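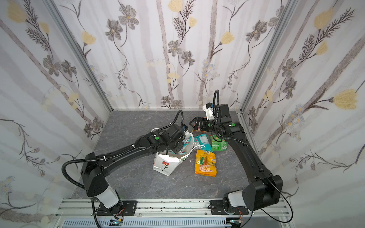

A paper bag and a handful of snacks, with flowers on every wall.

I have been thinking about paper bags a good deal lately, more than a grown person probably should, and I would like to put in a word for the slow and careful packing of them. My mother packed a bag as other people ice a cake. Tins went at the bottom, then anything in a box, and the crisps rode on top like visiting royalty, and if you dropped something in out of turn you were made to take it all out again (I was, often, on the pavement outside the grocer's in Postthorpe, with the bus coming).

These days most of us just shovel. I do it myself when there is a queue behind me, and then I get home and find the biscuits are crumbs and wonder who could have done such a thing! But a bag of snacks is nearly always meant for somebody, isn't it? It is for the train, or the children, or a friend who is poorly, and I do think a person can tell when the bag they are handed has been packed with a bit of thought.

I will admit that paper makes you work for it. The mouth never wants to stay open, and you really need one hand for the bag and another for the shopping, which leaves none for the dog. Last August I carried one home down Jardine Street in the rain and lost 40 teabags and a malt loaf through the bottom of it. Even so, I would not swap. A paper bag stands up by itself on the floor while you fuss over it, and it rustles, and very often somebody has gone to the trouble of printing something pretty on the front.
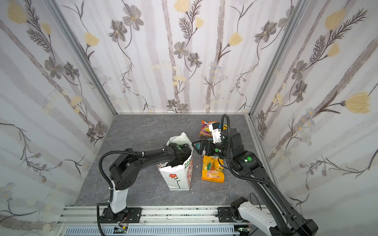
White paper, a bit torn at the rim, and a red flower low on the front.

I keep mine folded behind the bread bin until they are past saving, and a torn rim does not count as past saving in my house. Turn it down an inch, smooth it with your thumb, and it will do for another trip at least.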